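Opinion > Schools and Clubs > Letters from Vatdale

Let the robot club be slow

Print this page | E-mail to a friend

I have been helping out with the after-school robotics club in Vatdale for 3 years now, which is long enough to have opinions and not quite long enough to be listened to, so I hope you'll put up with me while I set a few of them down.

The one I care about most is that we are in far too much of a hurry. Every April we take a team to the Rukomum meet, and from the middle of winter on, everything in the club bends toward it. The students stop asking "what would happen if" and start asking "will this cost us points," and I can't blame them one bit, for we grown-ups are the ones who printed the score sheet and taped it to the door.

Let me tell you about the season I have in mind. We had 16 students sign up, a wonderful number for a town our size, and by the time the meet came along there were maybe five of them who really touched the robot. The rest had drifted to the edges. They made posters, they fetched batteries, they were good sports about it (better than I would have been at that age!). The five who were left were quick and clever and would have been fine in any club, anywhere, with or without me hovering behind them with a bag of pretzels.

What I would like to see is a club where a whole evening can go to getting one thing plugged in properly, or to finding out why the arm stops halfway and sulks. Our Wanyama project, the long one, the one with no trophy at the end of it, has been run that way since fall. We meet at half past six, we stay later than we promised our families, and we have very little to show a visitor. Cables across the floor, tape on the mat, somebody on their feet because they think better that way. I love those evenings more than I can say.

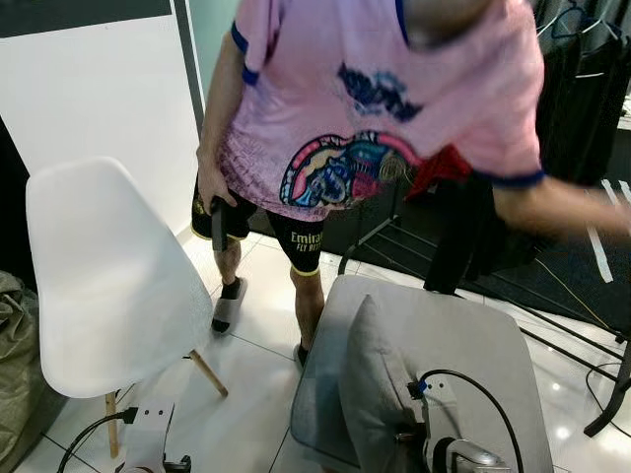 Idrisa Mrema wrote to me after I said some of this at the spring supper, and told me, kindly but firmly, that I was being sentimental. Students need a date on the wall, the letter said, and without the Rukomum meet half of them would still be arguing over what to name the thing. "You remember the slow evenings fondly because you weren't the one waiting for a turn," it went on, and I will admit I put the letter down for a while after that line and went and washed some dishes.

There is truth in it. A slow club can leave people out just as surely as a fast one can, if the same two students hold the screwdriver all night while everyone is being so very patient. And a deadline does clear the head. I've watched a shy ninth grader rewrite a whole turning routine in a lunch hour when the bus was leaving at 2, and she glowed about it for weeks.

Still, I'd ask for a trade. Keep the meet, but let us enter every second year, and give the year between to projects the students pick and are allowed to get wrong. We spent around 1,000 dollars on entry fees and travel last season. Put even part of that toward a second Skodex kit and you'd have twice as many hands on the work, with nobody standing by the wall holding batteries.

I know some parents worry that a year off will look bad on an application. Maybe it will, a little. I would only say that when our former students come back to visit, and they do, bless them, they don't bring up where we placed. They want to know if we ever fixed the arm. We haven't, and last time two of them took their coats off and stayed to help until we had to lock up.

16 comments | 3 shares

Print this page | E-mail to a friend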